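OK I have been promising this thread for ages, so let's go. How I stopped being scared of making tea at home and fell completely in love with loose leaf oolong. Long one, get comfortable!

Background: I grew up on tea bags. One bag, one mug, leave it in till it's the color of a fence. I still like that, by the way, no snobbery in this thread.

Then Yanling Cheng moved into the apartment downstairs and gave me a little twist of paper with 12 grams of oolong in it and no instructions at all. I put the whole lot in a teapot. It opened up so much the lid lifted.

She laughed for a good while and then came up and showed me how she does it. Small pot, lots of leaf, very short steeps, and you keep going back to the same leaves. I had no idea you could do that!! I'd been throwing out perfectly good leaves after one cup my whole life.

The first steep smelled like warm butter. The third one was all flowers – lilac, maybe, or whatever it is that grows behind the library in Zirnwood. By the sixth it was soft and sweet and we'd talked right through dinner.

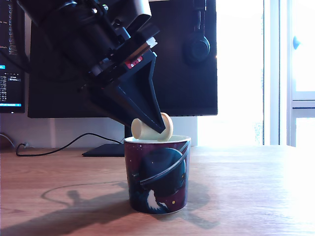 So, stuff I wish I'd known at the start. You don't need fancy gear. A mug and a strainer will get you there. I used a saucer as a lid for two months and the tea was great.

Water matters more than I expected. Ours in Curkirwood is really hard and it flattens everything. A cheap filter jug made a bigger difference than any tea I've bought.

Rolled oolongs look like nothing when they're dry, just little green pellets. Use less than you think until you know the tea. (See above re: lid.)

Also try them cold! Leaves in a jar of cold water, fridge overnight, strain in the morning. I drank this all summer and I'm still doing it in November, which my sister finds upsetting.

If you want a roasted one, Junhao Wan at the Endari tea counter will let you smell basically every tin in the place. He pointed me to a dark one that tastes like toast and dried apricot and I've been back for it twice.

Someone asked about my notebook. Yes, I write them all down, name and water and how long, plus one line on what it made me think of. One entry just says "wet hay but in a good way" and I stand by it.

Next up for me is aged oolong, which I know nothing about. Yanling has a jar from 2000 that she's promised to open when her mother visits. I'm bringing the cookies.

If you've got a favorite, please tell me, especially if it's a roasted one. My shelf has room. My shelf does not have room but tell me anyway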